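로봇·자동화 장비 게시판 > 구매/견적
제목: 핸드헬드 그리퍼 몇 세트 사야 되나요 (예산안 급함)
글쓴이: 볼트하나빠짐
2022년 7월 24일 일요일
조회 1072 / 댓글 17

일욜인데 출근해서 씁니다. 내일 오전까지 예산안 내야함.

상황만 짧게.
손에 들고 쓰는 그리퍼로 조작 데이터 모으는 중. 한 손에 하나씩. 지금 쓰는 건 Ganix 거. 하반기에 수집 인원 늘린다고 위에서 세트 추가하라는데 몇 세트를 불러야 될지 감이 안 옴.

장비 쪽 총액은 2000만원. 더는 안 된다고 못박음.

후보는
- Ganix 추가 구매 (쓰던거라 익숙함. 핑거패드 소모가 좀 있음)
- Clovia 신형 (가볍다고 함. 아직 못 만져봄)
- Prasertsri 조립 키트 (싸다. 근데 조립 누가 함)

궁금한 거
1. 세트 수랑 예비 부품 비율 어떻게 잡으시는지
2. 마커 큐브는 사서 쓰는지 뽑아서 쓰는지
3. 케이블, 거치대 이런거 따로 항목 잡는지 걍 잡비로 넣는지

작업하는 데는 이렇게 생겼습니다. 공간 감 잡으시라고.
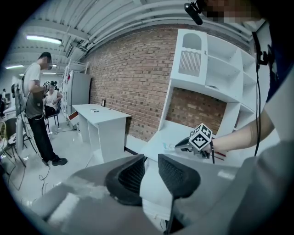 댓글 17

1. 니퍼들고뛰어
세트 수보다 사람 수 먼저요. 몇 명이 동시에 하는데요

2. 볼트하나빠짐 (글쓴이)
지금 두 명, 하반기엔 세 명 동시가 목표입니다. 교대 있어서 인원 자체는 더 많고요

3. 니퍼들고뛰어
그럼 3인분 + 예비 한 세트. 끝.
예비를 부품으로만 사두면 막상 하나 죽었을때 그거 뜯어고치느라 반나절 날아갑니다. 완제품 예비가 무조건 하나는 있어야됨

4. 엑셀장인아님
윗분 말에 반대. 완제품 예비는 돈이 너무 묶여요. 우리는 핑거패드랑 트리거 스프링만 넉넉히 사두고 2년 굴렸습니다. 본체가 통째로 죽는 일 자체가 별로 없음

5. 니퍼들고뛰어
그건 4번님네가 살살 써서 그런거고요
교대로 돌리면 떨어뜨립니다. 꼭 떨어뜨려요

6. 엑셀장인아님
떨어뜨려도 하우징 깨지는 거지 안에 센서는 멀쩡하던데요. 하우징은 뽑으면 됨

7. Krum Papadopoulos
한국어 서툴러요 미안합니다. 저희 팀 Prasertsri 키트 샀어요. 값은 좋습니다. 조립은 한 대에 하루 봐야 합니다. 첫 번째는 이틀 걸렸습니다. 나사 구멍이 안 맞는 것이 있어요. 사람 인건비 넣으면 Ganix하고 차이 별로 없습니다.

8. 볼트하나빠짐 (글쓴이)
오 실사용 후기 감사합니다. 인건비는 생각 못했네요. 근데 저희 인건비는 다른 주머니라 장비 예산에선 안 보이긴 함...

9. 라면은순한맛
ㄴ 그게 함정임. 주머니가 달라도 시간은 같은 사람이 씀
조립하는 동안 수집 멈춤

10. 새벽납땜
사진 보니까 그리퍼 위에 마커 큐브 얹어서 쓰시네요. 손에 드신 분들 둘 다 큐브 있고. 저거 예산에 꼭 넣으세요. 모서리 까지면 인식률 바로 떨어짐. 우리는 뽑은 종이를 붙여서 썼는데 습한 날 모서리가 들떠서 데이터 하루치 버렸어요. 그 뒤로 무광 인쇄 맡깁니다

11. 엑셀장인아님
마커까지 외주는 오바
무광 라벨지에 레이저 출력하면 됩니다. 잉크젯으로 하니까 문제가 생기는 거고. 대신 출력 배율 100%로. "용지에 맞춤" 걸려있으면 크기 틀어집니다. 이거 한번 당하면 일주일은 왜 위치가 튀는지 모름

12. 새벽납땜
레이저는 토너 광이 남아요. 형광등 바로 밑이면 번쩍임. 저기 천장 등도 꽤 밝아 보이는데

13. 엑셀장인아님
라벨지 나름이죠. 저희도 형광등 밑에서 합니다 문제 없었고요
뭐 각자 해보고 정하시면 될듯

14. 바닥테이프성애자
저는 딴거
바닥에 케이블 깔려있는거 보이는데 사람 서있는 데로 지나가네요. 덮개 사세요. 케이블 덮개. 교대로 사람 바뀌면 익숙하지 않은 사람이 꼭 걸림
그리고 왼쪽에 접이식 의자에 선 걸쳐놓은 거... 그거 사람 늘어나면 감당 안됩니다. 바퀴 달린 카트 하나. 선반 달린 거. 이건 잡비로 넣지 말고 항목으로 넣으세요. 잡비로 넣으면 제일 먼저 잘립니다 경험담

15. 볼트하나빠짐 (글쓴이)
아 의자 ㅋㅋ 네 카트 넣겠습니다. 덮개도.
카트 항목명을 뭐라고 써야 안 잘릴까요

16. Gheorghița Pascu
번역기 씁니다. 이해해 주세요.
Amamcombe 현장에서 장비 구매를 맡고 있습니다. 우리는 "계측 장비 운반대"로 적었고 통과되었습니다.
Clovia에 대해서는 의견이 있습니다. 가벼운 것은 사실입니다. 오래 들고 있는 사람에게는 큰 차이입니다. 그러나 우리가 주문했을 때 납기가 33일이었습니다. 견적서에 납기를 글로 받으십시오. 그리고 핑거패드 규격이 Ganix와 다릅니다. 두 회사를 섞으면 예비 부품을 두 종류 보관해야 하고 데이터도 나누어 관리해야 합니다. 우리는 섞었고, 후회했습니다.

17. 라면은순한맛
섞는거 ㄹㅇ 비추. 패드 모양만 달라도 잡히는 느낌이 달라서 나중에 학습 돌리는 사람이 욕함
근데 Clovia 한 세트만 빌려볼 순 없나요? 데모 장비 대여 되는지 물어보세요. 손목 아프단 사람 나오면 어차피 내년에 갈아타야 될수도 있음

[글쓴이 추가]
댓글 다 읽었습니다 감사합니다. 일단 이렇게 써서 낼게요. 틀린거 있음 오늘 밤까지만 말해주세요

가. 본체
Ganix로 통일. 기존 거 포함해서 3인분 맞추고 완제품 예비 한 세트. 4번님 말씀도 맞는데 저희는 교대라서요. 떨어뜨리는 사람이 있습니다. 네 저요

나. 소모품
핑거패드, 트리거 스프링. 패드는 좌우 따로 팔길래 짝 맞춰서 주문. 하우징은 6번님 말대로 뽑는 걸로 하고 필라멘트만 넣음

다. 마커
무광 라벨지 먼저 해보고, 번쩍이면 인쇄 맡기기. 외주 견적은 받아만 둠. 큐브 본체는 여분으로 출력

라. 주변기기
계측 장비 운반대(ㅋㅋ), 케이블 덮개, 메모리카드, 충전기. 충전기는 제가 빼먹을 뻔. 사람 늘면 콘센트도 모자랄거 같은데 멀티탭은 사무용품으로 신청

마. 보류
Clovia 데모 대여 문의. 월욜에 전화. Prasertsri는 이번엔 패스

바. 예비비
남는 거 전부. 가에서 제일 많이 나가서 얼마 안 남음. 배송비랑 부가세를 견적서마다 다르게 써놔서 이거 맞추는데 한 시간 씀. 다들 부가세 별도인지 꼭 보세요

ㄴ 니퍼들고뛰어
예비 세트 넣으셨네 굿. 예비 세트도 한달에 한번은 켜보세요. 서랍에 모셔두면 정작 필요할때 펌웨어가 안맞음

ㄴ 엑셀장인아님
예비 비용으로 패드 한박스 더 사는게 낫다는 의견은 유지합니다
그래도 부가세 얘기는 공감. 단가 옆에 칸 하나 더 만들어서 별도/포함 적어두세요. 나중에 품의 올릴 때 또 헷갈림

ㄴ 바닥테이프성애자
덮개 길이 재고 주문하세요 폭도요. 좁은거 사면 선 두가닥도 안들어감

ㄴ 볼트하나빠짐 (글쓴이)
지금 줄자 찾는 중입니다

ㄴ Krum Papadopoulos
캘리브레이션 비용은요? 세트가 늘면 한 세트씩 다 해야 합니다. 저희는 보드를 하나 더 샀습니다.

ㄴ 볼트하나빠짐 (글쓴이)
헐 맞다 보드. 지금 쓰는거 휘었는데. 라에 넣습니다 감사합니다

ㄴ 새벽납땜
보드는 알루미늄 판에 붙은 걸로. 폼보드는 또 휩니다

ㄴ 라면은순한맛
결과 나오면 올려주세요. 우리도 다음 분기에 똑같은거 써야됨

ㄴ 볼트하나빠짐 (글쓴이)
넵 통과되든 잘리든 올릴게요. 저 이제 엑셀 고치러 감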